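Teaching by hand, week whatever

Uliana Tkachenko says I drive a robot the way her uncle parks: slowly, with a lot of sighing. She is not wrong. I've now done 45 runs of the toiletries task by remote control, and my wrists have opinions.

The job sounds like nothing. Pick a packaged thing off the table, put it in a basket, go back for the next one. A toddler could do it, and a toddler would get bored by Tuesday and wander off -- I am not allowed to wander off.

What gets me is the hesitation. If I dither over a toothbrush, the dithering goes into the data, and somewhere down the line Ullix (our name for the model, don't ask) learns to dither too. So I'm supposed to decide where I'm going before I move. I don't even do that in the grocery store.

Things that have gone badly so far:

1. Small flat packets. You come down on them, close the fingers, lift with great ceremony, and the packet is still lying there.

2. Clear packaging. The toothbrush looks closer than its wrapper, so I keep aiming for the brush and bumping plastic.

3. Deciding what goes where. Blue basket or yellow basket? I changed my mind mid-reach twice and had to toss both runs.

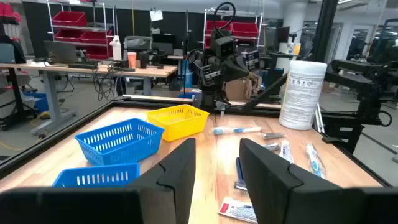 4. Me, after lunch.

The target is 2,000 runs, shared between whoever is in the building. Uliana has done 488 and still looks rested. I've asked for a better chair.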